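Hanbridge muda horários da recolha de lixo a partir de julho

Domingo, 15 de junho de 2025

A recolha de resíduos domésticos em Hanbridge passa a ser feita 2 vezes por semana a partir de julho, em vez das três atuais. A alteração abrange 2.366 habitações no centro e no bairro de Cokcombe, informou a autarquia.

Os sacos devem ser deixados à porta depois das 20h, bem fechados. Nas ruas com contentores coletivos não há mudanças de horário - apenas o percurso dos camiões será diferente. 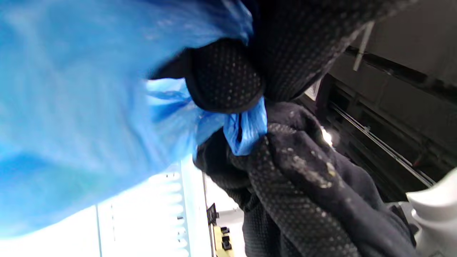

O serviço continua a cargo da Irnar, cujo contrato foi renovado na última reunião do executivo. A empresa vai instalar 157 contentores novos, a maioria junto à estrada de Hashmi, onde os moradores se queixavam de ter de andar demasiado até ao ponto de depósito mais próximo.

A autarquia mandou imprimir 2.000 folhetos com o novo calendário, disponíveis na biblioteca e no mercado municipal. A recolha de objetos volumosos mantém-se por marcação telefónica, sem custos para os residentes. Os restaurantes e cafés têm um calendário próprio, ainda por divulgar.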